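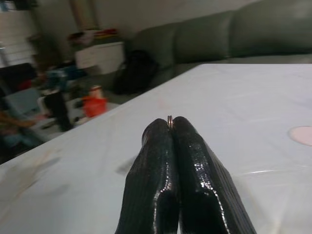
Finger wear decides the service interval on the Wornano cell. The ribbed fingers are inspected every 2000 grip cycles, sooner if parts begin to rotate in the grasp. Small rings are the least forgiving check, as the contact area is close to nothing. The ring stands upright between the fingertips with only its edge and a sliver of the loop showing, so almost all of the load is carried at the last part of the finger. That part wears first. Wipe the fingers with a dry lint-free cloth before judging them - skin oil and plastic dust both look like polish.

Wornano two-arm cell: fingers, cables and table reference
Uibo maintenance pages, Flestwood
April 2018

This page covers the routine checks on the Wornano cell after a finger change. It assumes the arms have already been homed and that the gripper firmware has not been touched. Fasteners and torque values are on a separate page.

Fingers are replaced in pairs. A new finger set against a worn one closes off center, and the error moves with grip force, so it cannot be removed with a fixed offset. After fitting, close each gripper at low force and look along the joint between the fingers from the tip end. A gap that widens toward one side means the mounting face was not clean.

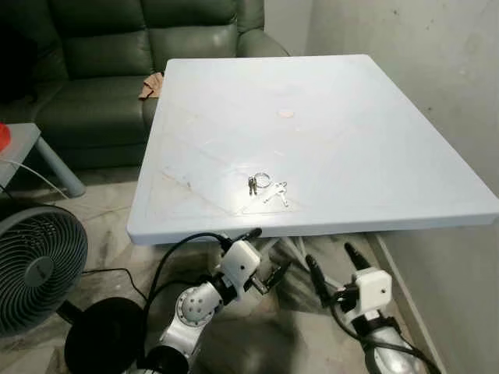
Cable routing is the second item, and it causes more stoppages than the fingers do. Each gripper cable needs enough free length for full wrist rotation and no more. On the left arm the cable arcs over to the top of the white housing; on the right it follows the arm and curves away from the housing at the bottom. Run both wrists to their limits at slow speed and watch the loop at the connector. If it straightens at either limit, release the nearest clip and give it 2 cm. In March the left connector was reseated 4 times before the clip was found to be the fault.

Table height is checked last. The top is a folding type and settles a little when it is opened, so the stored height is taken again after every move. Approach from the front edge with the grippers partly open, stop short of contact, and correct the height in the cell file under line 11. Do the left arm first, then the right, and compare.
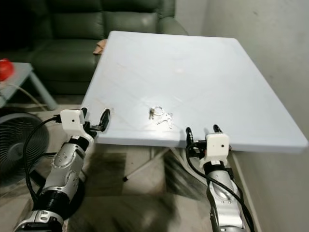 A reader in Fetstead wrote to ask if one arm could be used to set the height for both, given that the base plate is shared. It can on a rigid bench. A folding top may sit lower on one side, and the shared value then leaves one gripper pressing into the surface at the end of its approach. The reader added that the same procedure at Fetstead is run with the fingers closed, which is also acceptable as long as the stored offset was taken the same way.

Save the cell file before powering down. The height entry is not kept otherwise.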